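Capsule Drops and Small Labels - Term Project Report

2nd March

12 shares | 4 comments

Starting point was simple. Small clothing labels keep doing "capsules", usually with a guest designer or a local shop, and we wanted to know if the short run helps the label sell its regular stock or just eats the budget. We picked Fukia (streetwear, mostly heavy tees and overshirts) and Gisler (knitwear). Both did a capsule in October. Broltum, the store that carries both, let us look at its sales sheets for the season.

What we had to work with: 855 sales lines from Broltum, after taking out returns and gift cards. Also 66 filled-in surveys from shoppers at the store. We wanted more surveys but ran out of time, people don't want to stop when they have bags in both hands.

Fukia first. The capsule was all one color family, washed green, with a patch by the guest label Monik on the sleeve. Sold fast in the first week, then nearly nothing. The regular tees did not move any better during the drop. They did better after it, when the capsule sizes were gone and people settled for the plain version. We did not expect that and had to redo the chart.

Gisler went slower. Higher price, 2 styles only, a cardigan and a vest. The vest sold out, the cardigan went to markdown. Survey answers say the cardigan sleeves ran long - several people wrote that without being asked. So a fit problem, maybe not a capsule problem. Hard to seperate the two with the data we have.

Social media part. Fukia's launch post got 3759 likes, Gisler's far fewer, and we first wrote a whole section saying likes predict sales. Took it out. With only two labels you can't say that.
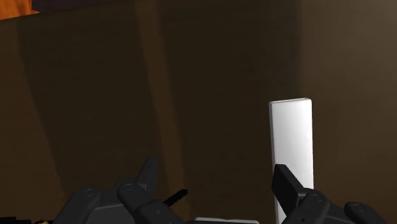 Pricing next. Both labels priced the capsule above the regular line. Most survey answers said that was fair if the fabric was different, not fair if it was only a patch or a tag. Which is a bit awkward for Fukia as the tee blank was the same one they always use. Shoppers noticed the weight and the collar were identical.

Limits: one store, one season, survey was short and question four was worded badly (we asked about "style" and people answered about size). The the markdown dates from Broltum are by week, so the timing in our charts is rough.

If someone picks this up next term - get the size breakdown early. We asked too late and only have it for Gisler. Charts and the survey form are in the appendix folder.

4 comments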